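Speaker notes, lunchtime talk on shared workspaces, 1 May 2018

**Slide 1.** Thank Wilson Chávez for setting up the session. Say who I am: Sorin Ardeleanu, facilities planning at Cloutier. Talk is 25 minutes, questions at the end.

**Slide 2. Where we started**

- Zosholm building, two floors, 400 people with a badge.
- Every team had its own room and its own key.
- Booking was by email. Requests got lost when someone was on leave.
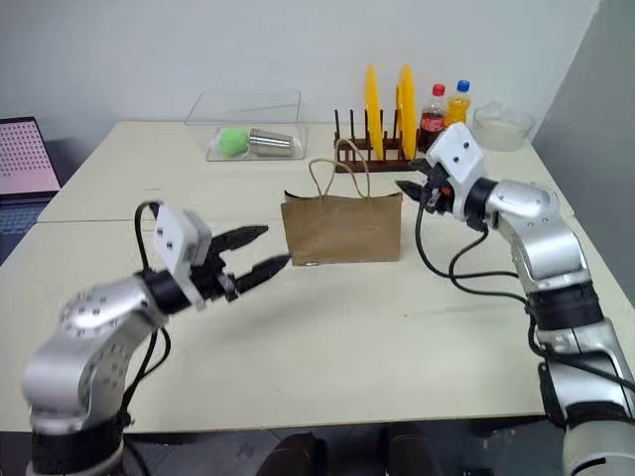
Main complaint in the survey was finding a surface to work on for an afternoon. Meeting rooms came second. Pause here and ask who has eaten lunch at their desk this week.

**Slide 3. What we changed**

- One calendar for all the rooms.
- Half-day slots only. Hourly slots caused too many handovers.
- Tables all the same height, so they can be pushed together.

Mention the Stollent quote. They wanted fixed benches, and we turned it down on cost. Don't get into the lease.
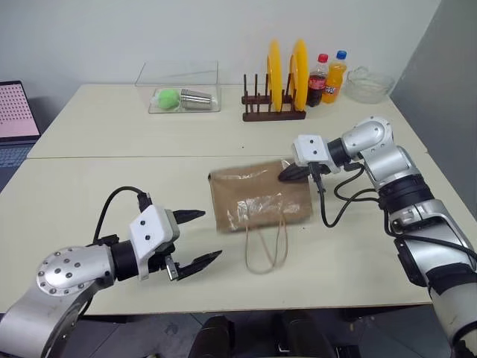

*Two tables placed end to end, with a plain wall behind.*

**Slide 4. Bookings**

In the first year we logged 1,272 bookings. The calendar can handle 2,000 before we need the paid version. Mornings fill first. Late afternoons are still easy to get.

Skip the chart if we're running behind.

**Slide 5. Still a problem**

- People book and don't show up.
- Storage. Things get left on shelves with no name on them.
- Noise between rooms on the lower floor. 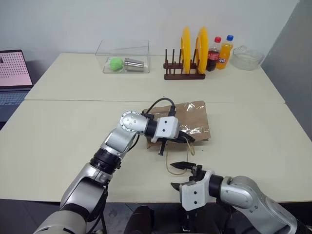
On no-shows, we tried reminder emails and they made little difference. The Plondix office releases a room after 15 minutes. Wilson wants to try the same rule at Zosholm, starting at the end of May.

**Slide 6.** Contact details and link to the calendar. Take questions. If someone asks about parking, send them to the front desk.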